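플로텍(Plolteck) 캠핑 트레일러 인수 점검표, 해설 붙임

2023년 6월 19일
글 사비나 하예크(Sabina Hájek)

울빌 차고지에서 트레일러를 빌려 가시는 분들께 드리는 점검표입니다. 원래는 앞뒤 한 장짜리 종이였는데, 손님들이 전화로 물어보시는 내용을 제가 여백에 하나둘 적어 넣다 보니 이렇게 길어졌습니다. 길다고 겁먹지는 마세요. 처음 빌리시는 분도 커피 한 잔 옆에 두고 천천히 돌면 충분히 하실 수 있고, 두 번째부터는 제 잔소리를 건너뛰고 굵은 줄기만 보셔도 됩니다.

점검은 저희 직원과 함께 하시는 것이 원칙입니다. 항목마다 "이상 없음", "손봐야 함", "해당 없음" 가운데 하나를 적고, "손봐야 함"이 하나라도 있으면 그 자리에서 말씀해 주세요. 미안해하실 것 없습니다. 차고지에서 발견한 문제는 대개 공구 상자 하나로 해결되지만, 카릴호 고개 중턱에서 발견한 문제는 견인차를 불러야 하거든요. 의견란은 지난번 계약자와 직원들이 남긴 말을 제가 다듬어 옮긴 것입니다.

이번 표는 58호 트레일러 기준입니다. 다른 번호를 받으신 분은 창문 개수나 수납장 위치가 조금 다를 수 있으니 열쇠고리에 달린 번호를 먼저 확인해 주세요.

1. 서류와 열쇠

1-1. 임대 계약서의 트레일러 번호와 차체 번호판이 일치하는가
결과: 이상 없음
의견: 너무 당연한 얘기 같지만 성수기에는 비슷하게 생긴 트레일러가 줄지어 서 있어서, 옆 차에 짐을 다 실어 놓고 부르시는 분이 정말로 계십니다. 저도 입사 첫해에 한 번 그랬으니 흉보는 것은 아니에요.

1-2. 견인 차량의 견인 허용 중량을 확인했는가
결과: 이상 없음
의견: 58호의 최대 총중량은 2,187킬로그램입니다. 빈 차 무게가 아니라 물, 가스, 냄비, 자전거, 아이들 장난감까지 다 실었을 때 넘으면 안 되는 무게예요. 차량 등록증과 제조사 설명서에 적힌 견인 허용 중량을 직원에게 보여 주시고, 운전하실 분의 면허가 이 무게를 끌 수 있는 종류인지도 같이 봐 주세요. 면허가 애매하다 싶으면 출발 며칠 전에 전화 주시는 편이 좋습니다. 당일 아침에 아시게 되면 서로 마음이 아프니까요.

1-3. 열쇠가 모두 있는가 (출입문, 외부 수납함, 급수구, 견인 장치 잠금)
결과: 이상 없음
의견: 급수구 열쇠가 제일 작고 제일 잘 없어집니다. 물을 넣고 나서 주머니에 넣지 마시고 바로 고리에 다시 거세요.

2. 견인 장치와 연결부

2-1. 견인 볼과 커플러의 규격이 맞고 완전히 물렸는가
결과: 이상 없음
의견: 손잡이가 내려갔다고 끝난 것이 아닙니다. 표시창에 초록색이 보이는지 확인하시고, 보조 바퀴를 써서 트레일러 앞쪽을 살짝 들어 올려 보세요. 차 뒤쪽이 같이 들리면 제대로 물린 것입니다. 이 동작은 직원이 보여 드린 다음 손님이 한 번 더 직접 하시도록 부탁드리고 있어요.

2-2. 비상 제동 케이블이 정해진 고리에 걸려 있는가
결과: 손봐야 함 → 조치 완료
의견: 케이블이 견인 볼 목에 그냥 한 바퀴 감겨 있었습니다. 차량 쪽 고리에 옮겨 걸었고, 회전할 때 당겨지지 않을 만큼 여유를 두었습니다. 땅에 끌리지 않는지도 봐 주세요.

2-3. 보조 바퀴를 끝까지 올리고 잠갔는가
결과: 이상 없음
의견: 푸스네스 야영장 입구에 과속 방지턱이 하나 있는데, 덜 올라간 보조 바퀴들의 무덤이라고 저희끼리 부릅니다. 끝까지 올린 다음 손으로 흔들어 보세요.

2-4. 수직 하중이 허용 범위 안인가
결과: 이상 없음
의견: 앞쪽 수납함에 무거운 것을 몰아 넣으면 견인 볼이 눌리고, 뒤쪽에 몰아 넣으면 트레일러가 꼬리를 흔듭니다. 무거운 짐은 바퀴 축 위쪽 바닥에 두세요. 하중계는 사무실에서 그냥 빌려 드려요.

3. 바퀴와 제동

3-1. 타이어 공기압과 옆면 상태
결과: 손봐야 함 → 조치 완료
의견: 오른쪽 타이어 공기압이 왼쪽보다 낮아 차체 스티커에 적힌 값으로 맞췄습니다. 트레일러 타이어는 많이 달려서 닳기보다 오래 서 있어서 상하는 일이 많답니다. 그러니 무늬가 깊게 남아 있더라도 옆면에 잔금이 없는지 한 바퀴 둘러봐 주세요. 밸브 마개도 있는지 보시고요.

3-2. 휠 너트 조임
결과: 이상 없음
의견: 토크 렌치로 확인했습니다. 첫 휴게소에서 한 번 더 보시라고 렌치를 외부 수납함 왼쪽에 넣어 두었으니, 쓰신 뒤에는 꼭 제자리에 넣어 주세요. 조임값은 수납함 뚜껑 안쪽에 붙어 있습니다.

3-3. 주차 제동이 걸리고 풀리는가
결과: 이상 없음
의견: 출발 전에 푸는 것을 잊으시는 분이 있어요. 차가 유난히 무겁다 싶으면 가속 페달을 더 밟지 마시고 내려서 확인해 주세요.

3-4. 고임목이 두 개 있는가
결과: 이상 없음
의견: 연결을 풀기 전에 먼저 고이고, 떠날 때는 연결을 마친 뒤에 뺍니다. 순서만 몸에 익으면 나머지는 저절로 됩니다.

4. 등화와 전기

4-1. 방향지시등, 제동등, 미등, 번호판등
결과: 손봐야 함 → 조치 완료
의견: 왼쪽 방향지시등이 깜빡이다 말다 하여 연결 플러그 접점을 닦았고, 이후 정상입니다. 이 점검은 혼자 하기가 어려우니 한 분은 운전석에, 한 분은 뒤에 서세요. 아이들이 뒤에서 "왼쪽! 오른쪽!" 하고 외치는 역할을 무척 좋아하는데, 차고지 안에서는 어른이 꼭 옆에 같이 서 계셔야 합니다.

4-2. 외부 전원 케이블의 피복과 플러그
결과: 이상 없음
의견: 케이블은 감긴 채로 쓰지 마시고 전부 풀어서 쓰세요. 감긴 상태로 전기 난로를 돌리면 안쪽이 뜨거워집니다. 남는 길이는 트레일러 밑에 느슨하게 펼쳐 두시면 됩니다.

4-3. 누전 차단기 시험 버튼
결과: 이상 없음
의견: 외부 전원이 연결된 상태에서 누르면 딱 소리와 함께 내려가야 합니다. 내려가지 않으면 전기를 쓰지 마시고 저희에게 전화 주세요.

4-4. 실내 배터리
결과: 이상 없음
의견: 조명과 물펌프만 쓰실 때는 넉넉한 편입니다만, 냉장고를 배터리로 돌리면 금방 바닥이 납니다. 냉장고는 주행 중에는 차량 전원, 야영장에서는 외부 전원이나 가스로 바꿔 주세요.

5. 가스

5-1. 가스통이 세워진 채로 끈에 고정되어 있는가
결과: 이상 없음
의견: 11킬로그램 통 하나가 실려 있습니다. 끈이 헐거우면 코너를 돌 때 통이 움직이니 손으로 밀어 보세요.

5-2. 호스의 교체 기한과 갈라짐
결과: 이상 없음
의견: 호스에 찍힌 날짜가 아직 넉넉하지만, 9월 정비 때 58호와 같은 시기에 들어온 트레일러는 한꺼번에 바꾸기로 했습니다. 연결부에 비눗물을 발라 거품이 나지 않는 것도 확인했어요. 불꽃으로 확인하는 일은 절대로, 정말 절대로 하지 말아 주세요.

5-3. 바닥 환기구가 열려 있는가
결과: 손봐야 함 → 조치 완료
의견: 지난 손님이 찬바람 때문에 막아 두신 수건을 뺐습니다. 발이 시린 마음은 저도 잘 알지만, 새어 나온 가스는 아래로 가라앉기 때문에 이 구멍은 늘 뚫려 있어야 합니다. 추우시면 담요를 더 드릴 테니 말씀하세요. 담요는 값을 받지 않습니다.

5-4. 주행 중 가스 밸브 잠금
결과: 출발 직전에 확인
의견: 커피를 마지막으로 한 잔 더 끓이고 출발하시는 분들이 많아서, 이 항목만은 미리 적지 않고 비워 둡니다. 운전석에 앉기 전에 손으로 돌려 보고 직접 적어 주세요.

6. 물과 위생

6-1. 청수 탱크와 펌프
결과: 이상 없음
의견: 탱크는 인계 전에 소독하고 헹궈 두었습니다. 끓여 드시는 데는 문제가 없지만 그냥 드실 물은 따로 챙기시기를 권합니다. 먼 길을 가실 때는 탱크를 가득 채우지 마시고 도착해서 채우세요. 물은 생각보다 무겁고, 1-2번의 총중량에 그대로 들어갑니다.

6-2. 오수통과 변기 카세트
결과: 이상 없음
의견: 비운 상태로 드리니 비운 상태로 돌려주시면 됩니다. 푸스네스 야영장은 비우는 곳이 세면장 뒤편에 있는데 안내판이 작아서 지나치기 쉬워요. 약품은 변기 옆 수납장에 여섯 번 쓰실 양이 들어 있습니다.

7. 실내 안전

7-1. 일산화탄소 경보기와 연기 감지기
결과: 이상 없음
의견: 두 개 다 버튼을 눌러 소리를 들어 보세요. 토스트를 굽다가 연기 감지기가 울리더라도 건전지를 빼지 마시고 천장 창을 열어 주세요. 빼 놓은 건전지는 꼭 잊어버리게 되어 있습니다.

7-2. 소화기와 소화 담요
결과: 이상 없음
의견: 출입문 바로 안쪽에 있습니다. 겉옷을 그 위에 걸어 두시면 급할 때 못 찾으니 옷은 맞은편 고리에 걸어 주세요.

7-3. 식탁 고정과 침대 전환
결과: 이상 없음
의견: 식탁을 내려 침대로 바꿀 때는 다리 잠금이 두 번 걸리는지 손으로 느껴 보세요. 침대로 바꾼 뒤에는 가운데에 앉아 체중을 실어 보시고요. 달리는 동안에는 식탁 위에 아무것도 올려 두지 않습니다. 뜨거운 냄비는 상판에 바로 놓지 마시고 서랍에 있는 받침을 써 주시면 고맙겠습니다.
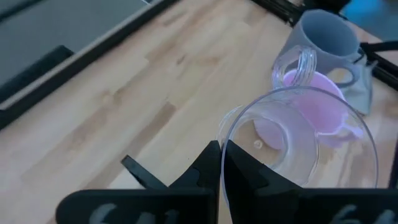 7-4. 수납장 문과 서랍 잠금
결과: 손봐야 함 → 조치 완료
의견: 싱크대 위 수납장 걸쇠 하나가 헐거워 나사를 조였습니다. 접시는 아래쪽에, 가벼운 것은 위쪽에 넣어 주세요. 카릴호 고개를 넘으신 분들은 도착해서 위쪽 문을 여실 때 한 손을 먼저 대고 여시기 바랍니다. 통조림이 인사하러 나옵니다.

7-5. 비상 탈출 창
결과: 이상 없음
의견: 침대 쪽 큰 창입니다. 함께 주무실 분 모두가 한 번씩 열고 닫아 보셔야 하고, 어린이도 손이 닿는다면 해 보게 해 주세요. 창 앞에 짐을 쌓지 않습니다.

8. 출발 직전 한 바퀴

여기까지 마치셨으면 트레일러를 한 바퀴 돌면서 다음을 소리 내어 확인합니다. 쑥스러우셔도 소리를 내면 덜 빠뜨리게 되더라고요.

천장 창과 옆 창이 모두 닫혔는가
출입 발판이 접혔는가
네 귀퉁이 받침다리가 다 올라갔는가
외부 전원 케이블을 뽑아 넣었는가
가스 밸브가 잠겼는가
고임목을 빼서 실었는가
사이드미러 연장대가 양쪽 다 단단한가
트레일러 안에 사람이나 동물이 남아 있지 않은가

마지막 줄은 고양이 때문에 생겼습니다. 녀석은 무사했고, 주인분은 다음 해에도 저희를 찾아 주셨어요.

출발하시면 울빌 로터리를 지나 첫 휴게소에서 한 번 서 주세요. 견인 장치, 바퀴, 등화를 다시 보시고 타이어 옆에 손등을 가까이 대 보시면 됩니다. 한쪽만 유난히 뜨겁다면 제동이 걸려 있는 것일 수 있으니 더 가지 마시고 연락 주세요.

9. 반납할 때

9-1. 실내 청소
의견: 빗자루로 쓸고 싱크대를 닦아 주시면 충분합니다. 모래 한 톨 없이 돌려주시려고 마지막 날 휴가를 다 쓰시는 분들이 계신데, 그 시간에 호숫가를 한 번 더 걸으세요.

9-2. 파손이나 고장 알림
의견: 작은 것이라도 적어 주세요. 손잡이가 뻑뻑하다, 밤에 어디선가 삐걱거린다, 이런 말씀이 저희에게는 아주 귀합니다. 숨기신 것은 다음 손님이 길 위에서 발견하게 됩니다.

9-3. 열쇠와 점검표 반환
의견: 업무 시간 이후에는 사무실 문 옆 반납함에 넣어 주시면 됩니다. 점검표도 꼭 같이 넣어 주세요. 빈칸에 적어 주신 말씀은 제가 하나도 빼지 않고 읽고, 다음 표를 고칠 때 넣습니다.

점검 결과 정리: 손봐야 함으로 적힌 항목은 모두 차고지에서 조치를 마쳤습니다. 58호는 인도 가능하며, 5-4번은 계약자께서 출발 직전에 직접 적어 주세요.

점검자: 사비나 하예크, 플로텍 울빌 차고지
계약자 서명:
직원 서명: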